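Hand gripper jaws drift apart after a week, is it the pads or the linkage?

Prudach
Two hand-held grippers, same parts. One stops closing square after 200 picks. The seller says replace the pads. I doubt it.

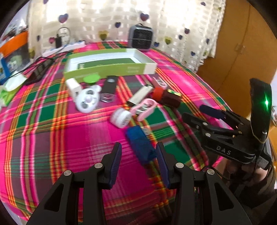 Pads are the part they sell, so of course it's pads. Mine still have their ribs. I'd look at the four round screws on the linkage arms first, two a side, but I don't want to strip them.

Fometti
Same here. New pads, no change — money gone. Back the screws out one at a time, clean the threads, then snug them evenly with the jaws open. 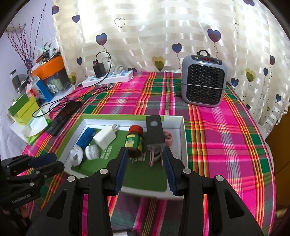 What I'd check before buying anything

Brorow
Play in the arms. Hold one finger and wiggle the other. Threadlocker is oversold, so try it dry for 5 days.

Tekleab
just get new pads, worked for me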